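Griltcombe Community Boards > Home and Garden > Working From Home

Topic: Sharing one desk between two chairs, what stays on top?

tealbands
Posted 24/07/2019
The desk is timber with an orange-brown grain and I want to keep it that colour. Things that live on it now are the knitted striped piece, the artificial sunflower pot, the pen holder and the flat blue-grey pad. Two black office chairs go with it. I'd like to know what other people leave out and what they put away at night.
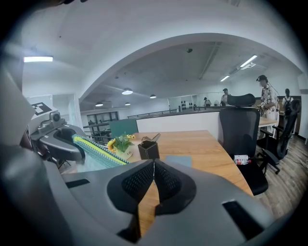

Morrow_St
Put the knitting away. Anything woollen on a work surface picks up crumbs and pen ink, and you end up moving it every time you need to write. Ours went in a drawer and we didn't miss it.

plainjoiner
Disagree with Morrow_St. A knitted runner is fine on timber as long as you shake it out. The thing that marks a desk is a cup or a bottle with nothing under it. I refinish tables and most of what I sand out is rings.

tealbands
It's a throw my aunt made and it has never had a proper spot. I don't want it in a drawer. It could go over the back of a chair but the mesh one has a headrest and it slides off.

kettleside
Does the desk get direct sun? Timber that colour will darken around whatever you leave sitting on it. We had a Makness desk by a north window and when we lifted the blotter there was a pale rectangle underneath. It took most of a year to even out.

tealbands
Afternoon sun, mostly on the left half. I hadn't thought about that. So the throw and the plant could both leave a patch?

kettleside
Yes. Move them a bit each week when you dust.

Morrow_St
Which is another job. Or put them away.

plainjoiner
You dust under them anyway. It's the same job.

gumleaf44
On the artificial plant, take it outside and use a soft paintbrush on the leaves. Don't wipe it with a wet cloth, the dust turns to paste in the creases. If the flowers are fabric they'll fade in the sun before the leaves do. Mine were yellow and are now more of a cream colour.

tealbands
Thanks, I have a paintbrush. What about the chairs? The floor is wood plank and the one with casters worries me more than the desk does.

Bay_and_back
Check what the casters are made of. Hard nylon will scratch a soft finish, and grit stuck in the wheel is worse. I swapped mine for the Bralteck soft ones, part 2839, and they pushed straight in with no tools. You have to pull the old ones out with a flat bar, which takes some effort. Clean the hair off the axles while you're down there.

plainjoiner
Soft casters are good but get a mat as well. Casters don't help if there's sand on the floor.

Bay_and_back
I had a mat and took it up. Grit got underneath it and scratched a patch the exact shape of the mat. Sweep instead.

plainjoiner
Then the mat wasn't being lifted. Mine comes up every fortnight.

gumleaf44
Also get your cables off the floor before you do anything about wheels. I rolled over a charger lead for a whole winter and it finally gave out. Adhesive clips under the back edge of the desk will hold them. The Zuccaro ones stuck well to bare timber but pulled a bit of finish off when I moved them, so decide where you want them first.

tealbands
Screw-in clips then? I'd sooner have four small holes underneath than glue marks.

plainjoiner
Screw-in, yes. Drill a pilot hole and check the thickness of the top before you pick a screw.

kettleside
We used a basket screwed under the desk for the power board and everything else hangs from that. It cost under $100 and made sweeping a lot quicker.

Morrow_St
Back to the original question. We share a desk too and the rule is that only the pen holder stays. Everything else goes on a shelf at the end of the day. One person's pad is always in the other person's way.

Bay_and_back
That sounds bleak. A plant and a pen holder don't take up any room. I'd keep both and move the pad.

Morrow_St
It's a desk. I like it clear.

tealbands
My plan for now: plant and pens stay, pad goes on the shelf overnight, throw gets folded on the left and moved when I dust. Cables first, this weekend. I'll order the casters when I know the stem size.

Bay_and_back
Measure the stem with calipers if you can. There are two common sizes and they look the same by eye.

gumleaf44
Post again in September when you've had a few weeks of sun on it. I'd like to know if the timber changes.

tealbands
Will do.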